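Is the Skamo surge strip worth it or is it snake oil?
Home Electrical & Gadgets > General
Posted July 15, 2018

mahawong_mike
Moved into an older house and the lights in the den dip every time the AC kicks on. A guy at work swears by the Skamo whole-room surge strip, says it "cleans" the power and took his electric bill down too. It's not cheap. Has anyone here used one for more than a week? I already lost a TV in December and don't want to lose another one.

toasterghost
Save your money. A surge strip clamps spikes. It does nothing for a dip, and dips are what you're describing. As for the bill, your coworker probably bought it in the fall when he quit running his AC.

plainjane809
I have one and I like it. Four computers in my house and none of them has died since I put it in.

toasterghost
How many died before you put it in?

plainjane809
None, but that isn't the point. It has a five year warranty and a nice long cord.

Nullero
Warranty on the strip or on the stuff plugged into it? Read that part twice. I tried to collect on one of those "connected equipment" promises from another company and they wanted the original receipt for the TV, the original receipt for the strip, a letter from an electrician, and the dead TV shipped at my cost. I gave up after 3 phone calls.

mahawong_mike
Ok so the bill thing is bunk. What about "cleans the power"? The package has a graph on it and everything.

toasterghost
Does the graph have numbers on the side?

mahawong_mike
It does not.

Nullero
There you go.

kimodance
I'll stick up for the strip a little. Some have a noise filter in them, and if you've got an old radio or a cheap amp that hums, a filter can help. I had a buzz in a guitar amp and a filtered strip knocked it down. Do I think a computer or a TV cares? No. Their power supplies already deal with that junk.

toasterghost
Or you moved the amp two feet when you plugged in the new strip. Did you try the old one again afterward?

kimodance
Yes I did, and the buzz came back. Not everybody who disagrees with you is a sucker.

toasterghost
Fair enough. I still wouldn't pay triple for it.

wet_basement
Forget the strip for a minute. Mike, do the lights dip in one room or all over the house? If it's one room, you could have a loose connection on that circuit, and no gadget from the store is going to fix that. If it's everywhere, call the power company and have them look at their end. Mine came out for free and found a bad connection at the drop.

mahawong_mike
Den and kitchen for sure. Haven't looked upstairs.

wet_basement
Look upstairs. If any of them get BRIGHTER when the AC starts, stop reading forums and call somebody today. That can be a bad neutral.

plainjane809
I still say the strip can't hurt.

Nullero
It can hurt by 4 trips' worth of grocery money. Get a basic one with a real joule rating and a UL mark, then spend the rest on an electrician.

mahawong_mike
Checked. Upstairs dips too, nothing gets brighter. Calling the power company in the morning. The Skamo is going back if I can find the receipt.

toasterghost
Wait, you already bought it?

mahawong_mike
It was on sale.

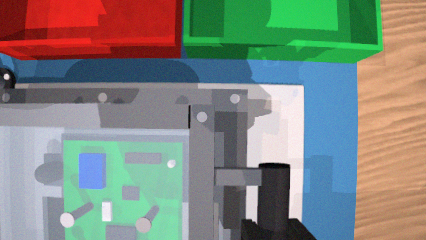 Attachment: circuit board in a pale grey enclosure, computer rendering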